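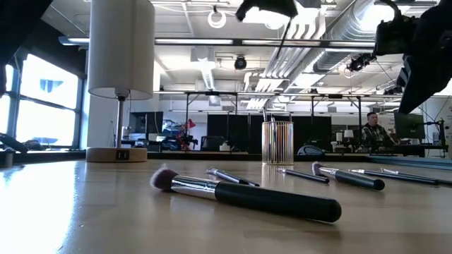 O planejador de preensão que escrevi em janeiro tinha uma opinião muito firme sobre o mundo: tudo que é comprido e fino se pega pelo meio. Eu gostava dessa opinião. Cabia em uma função, rodava rápido e dava certo com canetas, chaves de fenda e com aquela colher de pau que alguém esqueceu na copa e que virou patrimônio do laboratório. Aí chegaram os pincéis de maquiagem. O pincel grande, o de cerdas cor de ameixa com as pontas acinzentadas, tem o cabo preto e grosso de um lado, a virola prateada entre os dois e uma nuvem de pelo do outro, e o meio geométrico disso tudo, segundo a minha nuvem de pontos, muda de lugar conforme a câmera decide acreditar nas cerdas ou não. Num quadro elas existem. No quadro seguinte, metade delas foi promovida a ruído e removida pelo filtro. O meio anda. A garra, obediente, anda atrás.

Passei a semana inteira nisso, e como já reclamei com todo mundo que almoça no mesmo horário que eu, sobrou o blog.

A tarefa, para quem caiu aqui de paraquedas: dois braços, uma mesa, pincéis espalhados, um porta-pincéis cilíndrico. Os pincéis têm que ir para dentro do porta-pincéis. Uma criança resolve isso sem interromper a conversa. O nosso sistema se chama Plisdale (não fui eu que escolhi, eu teria escolhido algo pronunciável) e é uma pilha de quatro coisas: percepção, planejador de preensão, planejador de movimento e uma máquina de estados que passa o dia fingindo que as outras três combinaram alguma coisa entre si. Eu sou responsável pela segunda e, por uma sequência de férias alheias, também pela quarta.

Começo pela percepção, para distribuir a culpa com justiça.

O tampo da mesa é de madeira clara e envernizada. Brilhante. Muito bonito, rende elogio de visita. Para um sensor de profundidade, é um lago. O estimador de plano, que deveria ser a parte chata e resolvida do sistema, achava a mesa onde ela está em quase toda a área e depois, no canto perto da janela, onde a luz do dia estoura, achava outra mesa, mais baixa, habitada por reflexos. Debaixo de cada cabo preto havia um cabo fantasma. O segmentador, treinado com todo o carinho em objetos foscos, entregava pincel e reflexo do pincel como um objeto só, mais gordo e com uma autoestima que não lhe correspondia. A garra abria para a largura do objeto gordo e descia até a altura do objeto inexistente.

A altura do objeto inexistente, nesse caso, fica dentro da mesa. O limite de força do controlador fez o trabalho dele e parou tudo. Registro aqui minha gratidão ao limite de força, que é o único módulo do Plisdale em que nunca precisei mexer.

A correção foi sem graça. Parei de estimar o plano a cada ciclo. A mesa é parafusada, pelo amor de Deus, ela não vai a lugar nenhum. Calibramos uma vez, gravamos os coeficientes num arquivo e tudo que aparece abaixo daquele plano é descartado sem direito a recurso. Levei dois dias para aceitar que o melhor algoritmo de detecção de mesa era um arquivo de configuração. Apaguei 600 linhas de código, das quais eu tinha orgulho de umas poucas, e escrevi 36.

O brilho ainda incomoda, porque some com pontos de profundidade nas virolas metálicas. Metal polido devolve o sinal para onde bem entende. O resultado é que um pincel, na nuvem, vira dois objetos: um cabo e, um pouco adiante, um tufo desacompanhado. Meu primeiro impulso foi juntar tudo que estivesse alinhado. Funcionou lindamente até dois pincéis finos ficarem deitados quase paralelos, bem juntinhos, e o sistema declarar a descoberta de um pincel novo, largo, de duas pontas. Ele tentou pegar os dois de uma vez. Confesso que por um instante pensei em deixar assim e chamar de recurso.

Agora a junção usa a imagem colorida. A virola que a profundidade não enxerga aparece com a maior clareza do mundo na câmera comum: uma faixa prateada entre um trecho escuro e um trecho peludo. Então o detector procura primeiro a virola, e dela saem duas coisas que me faltavam: a direção do eixo e qual lado é o cabo. O defeito da profundidade virou marco de referência. Quem quiser pode escrever um artigo sobre isso; eu estou cansado.

Sabendo onde fica o cabo, a regra da preensão mudou. Já não existe meio. A garra fecha no cabo, a uma distância fixa da virola, e a região das cerdas recebe custo infinito. Eu tinha posto um custo alto, de gente civilizada, e o otimizador achou três situações em que valia a pena pagar. Otimizador é isso: você deixa uma porta encostada e ele entra com a mudança inteira. Pus infinito.

Depois vem a inserção, que eu vinha adiando com a desculpa de que a preensão não estava pronta. O porta-pincéis é feito de arames dourados verticais, com listras rosa, laranja e escuras aparecendo entre eles. Para o olho humano é um cilindro. Para o nosso ajuste de cilindro é uma cerca. Os pontos caem às vezes no arame, às vezes no que está atrás dele, e o raio estimado respirava, literalmente, crescia e encolhia na tela de visualização como um bicho dormindo. O eixo também passeava. E a mesa, sempre prestativa, espelhava as listras embaixo, de modo que antes do arquivo de configuração o cilindro tinha também um porão.

Desisti do cilindro e fui atrás da borda. O aro de cima é fino e redondo, e uma elipse ajustada na imagem colorida, com a altura conhecida do objeto, dá um centro estável o suficiente. Estável o suficiente quer dizer que o pincel entra quando o porta-pincéis está vazio. Quando já tem alguma ponta saindo por cima do aro, inclinada para o lado que quis, o planejador de movimento precisa saber que aquilo é obstáculo, e a percepção acha que aquilo é sujeira. Voltamos à estaca das cerdas: coisa fina demais para o filtro e sólida demais para ser ignorada.

Tentei baixar o limiar do filtro só na região acima do aro. Melhorou. Também apareceu ali um enxame de pontos flutuantes que o planejador passou a contornar com uma elegância comovente, o braço inteiro fazendo reverência para o nada. Estou agora acumulando dez quadros antes de decidir o que existe. Custa tempo, e a máquina de estados, que tinha cinco segundos de paciência para cada etapa, dava tudo por perdido e voltava para o início. Levei uma manhã para entender que o problema era meu próprio timeout, escrito por mim, com um comentário meu do lado dizendo "mais do que suficiente".

Sobre a máquina de estados eu prefiro falar pouco. Ela tem um estado chamado RECUPERAR que leva a um estado chamado RECUPERAR_2. Quem a escreveu está de férias e merece descansar. Troquei o laço eterno entre os dois por uma contagem de tentativas e um estado final que leva os braços para a posição de repouso e registra o motivo. O motivo, até a semana passada, era sempre a string "motivo". Agora é uma frase. Quase chorei quando li o primeiro registro legível.

Tem ainda o assunto do abajur. Fica à esquerda da mesa, com cúpula alta e haste fina de metal, e para o planejador de movimento ele era um retângulo enorme, da mesa até o teto da área de trabalho, porque alguém modelou a caixa envolvente e foi almoçar. Com isso, qualquer trajetória que passasse por aquele lado dava uma volta digna de ônibus intermunicipal. Refiz como três cilindros: base, haste e cúpula. A cordinha do interruptor ficou de fora do modelo. Ela é fina, pendurada, e eu olhei para ela e decidi que não hoje. Em compensação, inflei a haste o bastante para que a corda fique dentro da margem. É uma gambiarra com nome técnico, e o nome técnico é "padding".

Para quem pergunta de ferramentas, que é a dúvida que mais chega por e-mail: a visualização é o Clendov, que mantemos internamente e que tem um único mérito gigantesco, o de gravar tudo e deixar voltar no tempo. Sem isso eu ainda estaria culpando a calibração. Com o Clendov aberto dá para parar no instante em que o otimizador toma a decisão e ver exatamente no que ele acreditava, e em geral a decisão era razoável para um mundo em que a mesa fica mais embaixo e os pincéis têm gêmeos. O simulador é o Balaskas, e no simulador tudo isso sempre funcionou. As cerdas lá são um elipsoide rígido. A mesa é fosca. Recomendo a todos que se mudem para o Balaskas, o clima é ótimo.

O que falta. A inserção com o porta-pincéis cheio ainda falha mais do que eu gostaria de publicar com meu nome do lado. Os pincéis de ponta muito pequena continuam confundindo o detector de virola quanto a qual lado é qual, e quando ele erra o pincel entra de cabeça para baixo, com toda a confiança. Estou testando uma checagem depois da preensão: erguer o pincel na frente da câmera, olhar de novo, girar se for preciso. Custa um movimento a mais por pincel e me parece um preço decente.

E quero separar o código de objetos finos num pacote à parte, já batizado de Grunar, antes que alguém peça para o Plisdale pegar macarrão. O repositório já existe. Por enquanto contém a licença e um README com a palavra "em breve", mas o plano da mesa já está lá, no arquivo de configuração, com um comentário pedindo para não mexer.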